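# Gripper comparison, clear zipper pouch: frequently asked questions

Applies to the parallel-jaw finger trials run at the Prastville bench. Two finger sets were compared: Lerholm (wedge profile, hard tip) and Skála (same profile, softer tip pad). Questions not covered below go to the bench owner.

## Which object is used, and why a pouch?

A clear plastic pouch with a green zipper, laid flat on a white table. Film on a white surface is the hardest item in the current object list. It is thin, it reflects the lights, and its lower edge has very little contrast with the table.

## How many attempts are in the data set?

3449 grasps in total. The first 238 were recorded before the wrist camera was refocused in July and are excluded from all comparison tables. They remain in the archive under the original run numbers.

## Where should the fingers close?

On a corner or on the film next to the zipper. The zipper is stiffer than the film and holds the pouch open along one side, so a pinch close to it pulls less material into the jaws. A pinch in the middle of a flat panel usually slides. 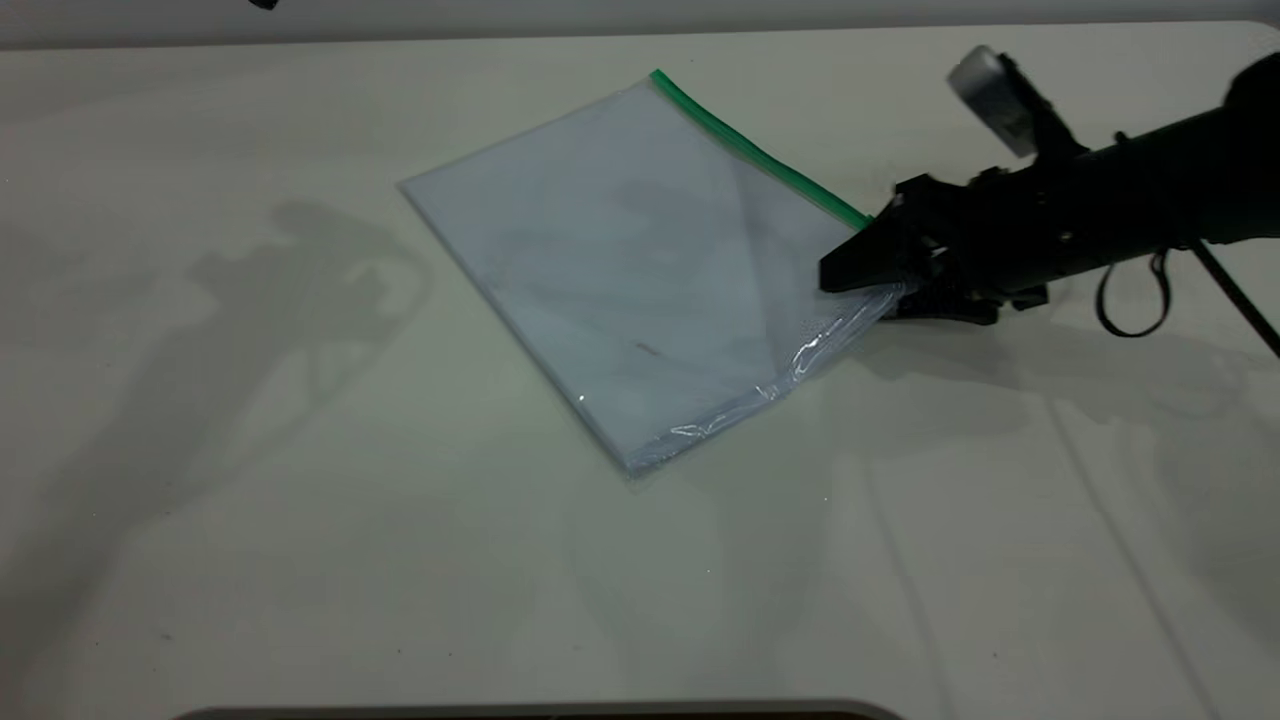 Closing force is set in the controller as a percentage of maximum. Both finger sets were run at the same settings. Do not go to 100 percent on film: the hard tips leave a crease, and later attempts on the same pouch will favor that spot.

## What counts as a successful grasp?

The pouch must leave the table completely and stay in the jaws until the release command. A lift of one corner with the rest dragging is logged as "partial". Partials are reported in a separate column and are not added to either total.

## Is the zipper a valid grasp target?

Yes, but it is logged under its own code. The Lerholm tips can catch the edge of the strip and hold it with very little force, which inflates the score if zipper grasps are mixed in with film grasps.

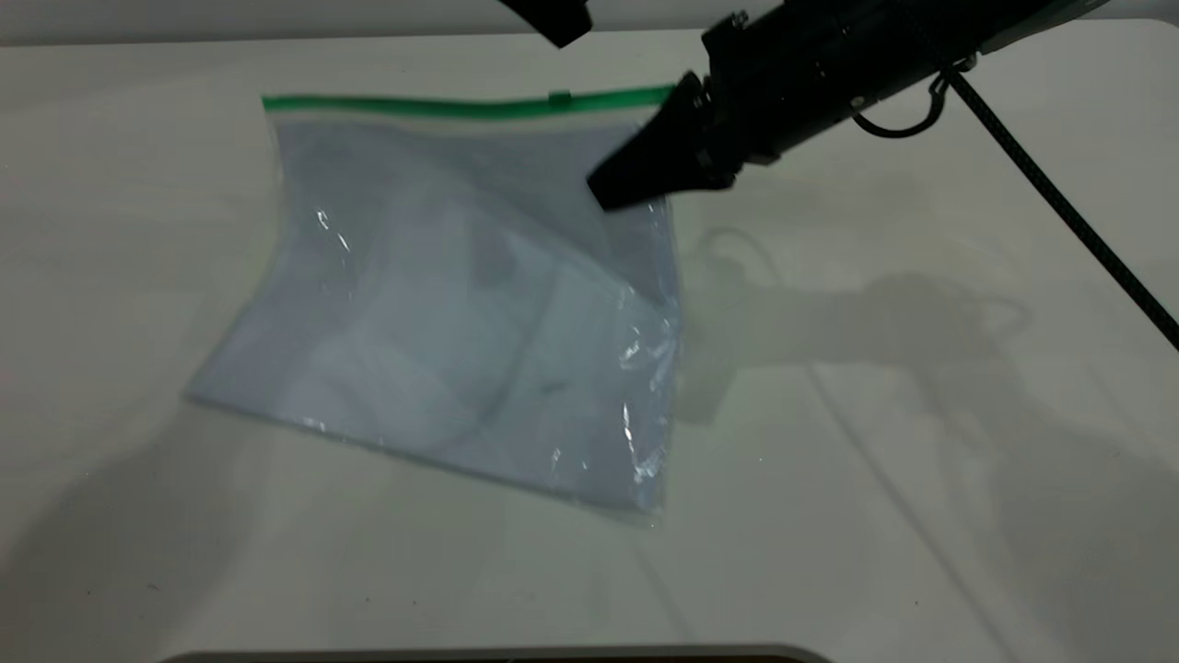 The Skála tips do better on film and worse on the strip. The pad deforms before it gets under the edge. If your parts have no rigid closure, use the film column only.

## Does the wrist camera see clear film well enough?

Partly. Glare from wrinkles gives the detector strong features, but they move whenever the arm moves, and they should not be used for tracking. The green strip is the reliable feature. The pose estimate takes its angle from the strip and the position from the fixed camera.
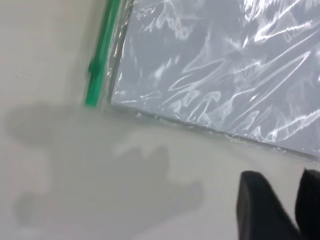

Arm shadow is the other common source of error. With the original threshold, the segmenter merged the shadow with the lower edge of the pouch and placed the grasp point too low. The Jiltholm controller build now masks dark regions with soft edges before the edge search. If you run an older build, lower the exposure and repeat the table calibration.

## Can the cameras be compared directly?

Only on detection rate. The fixed camera and the wrist camera have different exposure settings and different distances to the table, so confidence values from one do not transfer to the other.

## How is the pouch reset between attempts?

By hand, with the arm parked. Lay the pouch flat near the center of the table and press out large folds. Small wrinkles may stay. The exact angle does not matter, but wait for the detector to report a stable pose before starting the next attempt.

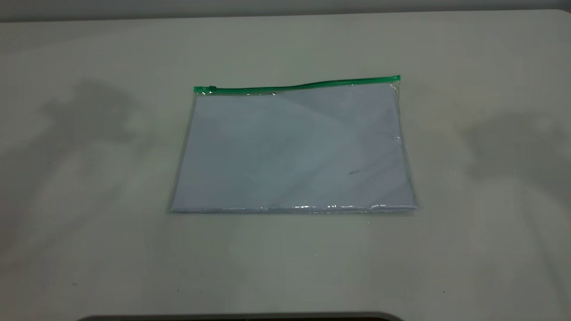
Zdeňka Šimko

## When are finger pads replaced?

After 3000 closures, or sooner if the pad edge lifts. Log the replacement before the next run. Results from a worn pad and a new pad must not share a run number.

## Can I add my own finger set?

Yes, if it fits the existing mount and the open width is no greater than that of the current fingers. Supply the tip geometry file and run the empty-table check first. Custom sets are listed in a separate table until they have completed the full pouch sequence.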